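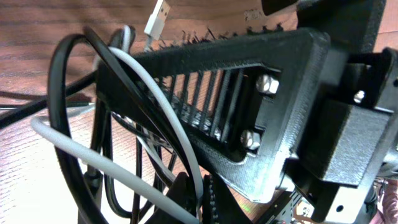

Why does a nut have six sides?

A nut is a small piece of metal with a hole in the middle. You cannot eat this kind of nut! Its friend is the bolt, a metal stick with a head on one end. When you put the nut on the bolt and turn it, the two of them hold things together. Your bicycle has nuts and bolts, and maybe your bed and your swing have them too.

Look at the two silver nuts in the photo, sitting in the black plastic. Their sides are flat and they shine. If you go with your finger around a nut like this, you will feel six flat sides and six corners. A shape with six sides is called a hexagon, so people say "hexagonal nut," or shorter, "hex nut."

What is inside the hole?

Inside the hole there is a thin line cut into the metal, which goes round and round like a slide in a playground. We call it the thread. The bolt has a thread also, on its outside. The two threads must fit together. When you turn the nut, it climbs along the bolt. Most nuts become tight when you turn them to the right, the same way as the hands of a clock, and loose when you turn them to the left.

Why not a round nut?

Try to open a jar of jam with soapy hands. Your fingers slide, and the lid stays where it is. With a smooth round nut, a wrench would slide in the same way. A wrench is the tool that holds the nut when we turn it, and it needs flat sides to hold.

Why not a square nut?

Square nuts exist, and they hold very well. Long ago they were very common, and you can still find them on old farm machines. But imagine that the nut is in a narrow corner and your wrench has only a little space to move. You turn a bit, take the wrench off, and put it on again. With an ordinary open wrench on a square nut, you must turn a quarter of a circle before the next sides are in the right place. With six sides, a sixth of a circle is enough. This is a smaller move, and it is easier in a small space.

Then why not 20 sides?

A nut with 20 sides looks almost like a circle. The corners are so flat that the wrench can slip over them, and after some time they become round. Six sides is a good middle between the square and the circle.

Can a nut hold itself?

Sometimes yes. People who build things can make a hollow place in wood or plastic with the same shape as the nut. When the nut sits in this hollow, its corners push against the walls and it cannot spin. Then you need to turn only the bolt. It is the same with a puzzle piece. You can lay it in its place, but there you cannot turn it around.

Try it at home

You need thick cardboard, a pencil, scissors and one big hex nut. Ask an adult to help with the cutting.

1. Put the nut on the cardboard and draw around it with the pencil.
2. Cut out the hexagon, so that you have a hole.
3. Press the nut into the hole and try to turn it with your finger.
4. Now draw around a coin that is a little bigger than the nut, and cut out this circle too.
5. Put the nut in the round hole and turn it again. What is different?

Keep small nuts away from little brothers and sisters, who like to put everything in the mouth.

Words to remember

Thread: the line that goes around inside a nut or outside a bolt.
Hexagon: a flat shape with six sides.
Wrench: a tool for turning nuts and bolts. The number on it tells you the size. An 11 on a metric wrench means the opening is for nuts that measure 11 millimeters from one flat side to the opposite one.

Text: Josiane Bailly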